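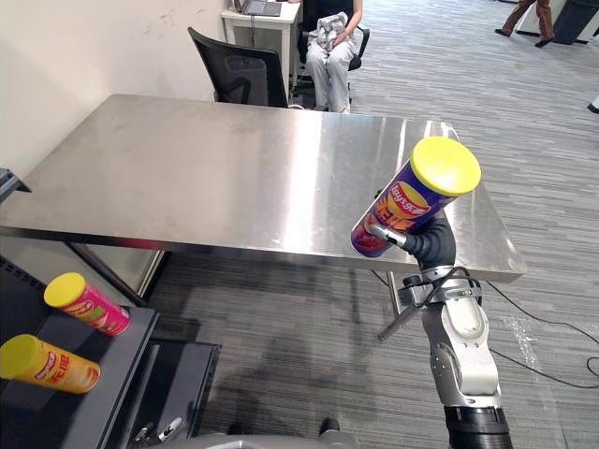
Rosângela Brito wrote:

> Does anyone know what happened on Canier Road last night? We heard the sirens go by a little before ten and then the road was closed at the Grirnton turnoff when my son tried to get home. He had to come back the long way past the quarry. I hope whoever it was is all right. Also, is it open yet? I need to get to Fagundes by noon.

Hi Rosângela, and hello to everyone else who has been asking,

It's open again, both lanes, so you should have no trouble getting to Fagundes. I came through at 7:30 this morning and there was only one county truck left, with a fellow sweeping up glass on the shoulder. Do go slowly past the culvert, though, as the guardrail is down for a good stretch and they have only put cones where it used to be.

As for what happened, I can tell you what I know, which is some of it firsthand and some from my neighbor across the way, who got there before I did. A pickup coming down from Zudside lost hold of the road on the second bend and went through the rail into the ditch. A small car behind it braked hard and slid sideways into the bank. There were 3 people hurt between the two of them, and all of them were talking when the ambulance left, thank goodness. The driver of the pickup had the worst of it, a broken arm I think, but please don't take that from me as gospel. I'm not going to put names here until the families have had a chance to call their own people. I'm sure you all understand.

I stood out there with a flashlight waving cars down until the deputies came, and it took them 32 minutes. I don't say that to blame them, they were coming from the far side of the county and they were very kind once they arrived. But it's a long time to stand in the sleet in your slippers! My wife has had plenty to say about the slippers.

Now, while I have your attention, that bend. This makes 2 cars in that same ditch since December, if you count the bread van, and I do. The sign at the top still says 60 and you can't see it anyway for the cedar branches. I called the road office about the branches in the fall and was told it would be looked into. I'll call again this afternoon, and if a few more of you would call too it might move things along. Ask for road maintenance, and tell them "Canier Road, second bend below Zudside," or they'll send you round to the bridge people like they did me.

One more thing. Somebody left a green wool blanket with us, a nice one, and a thermos. They're on our porch, come by any time.

Warmly,
Mizanur Barua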